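How Do You Shop for a Robot?

When I was nine, I thought you bought a robot the way you buy a bike. You pick a color, somebody pays, and you ride it home. Now I help a small workshop choose its machines, and I can tell you it's a lot more like getting a puppy! The puppy is only the start. Then come the food, the bed, the leash, and the chewed-up shoes.

So let's pretend you and I are buying a robot arm together. The first thing I ask is, "What's the job?" My friend Agnes Pollock wanted a robot because robots are cool (they are, I agree with her). But a robot that's great at lifting heavy boxes might be terrible at picking up a grape. If you don't know the job, you can spend all your money on the wrong one.

Let's say our job is picking things up and putting them in a bin. Now we need a hand. Many robot arms are sold without one, which surprised me the first time! The hand is called a gripper, and it can have two fingers, or three, or even suction cups like an octopus. When I was planning for our workshop, the arm was $2236 and the gripper was another $1337. I had to go back and do my math all over again.

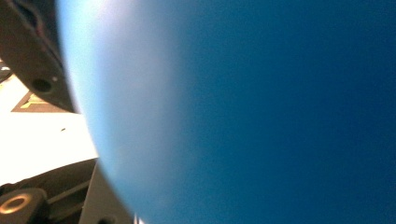
Big round things are tricky for a gripper with small fingers. Try it yourself: hold a beach ball with just your thumb and one finger. Hard, right? Now try a crayon. Easy! Before you choose a gripper, make a list of everything it has to hold, from the smallest thing to the biggest, and measure each one. I use a plain old ruler.

Next come the sneaky costs. I call them sneaky because they hide behind the big price. Cables, a strong table, screws, spare fingertips — they all add up. Mine came to $470, and I'd forgotten to save for any of it. Oops. Somebody has to learn how to run the robot too, and learning takes time. Sorcha Lynch, who works with me, needed 3 weeks before she felt comfortable with ours.

Grown-ups call the plan for all this a budget. It's just a list of what you need and what each thing costs, with a little extra at the bottom for surprises. I write mine in pencil because I change it so much.

Want to try? Pick a chore you'd love a robot to do, like sorting your socks or putting away your blocks. Write down what it would have to pick up. Draw the hand it would need. Then make your own list of everything you'd have to buy, and don't forget the table!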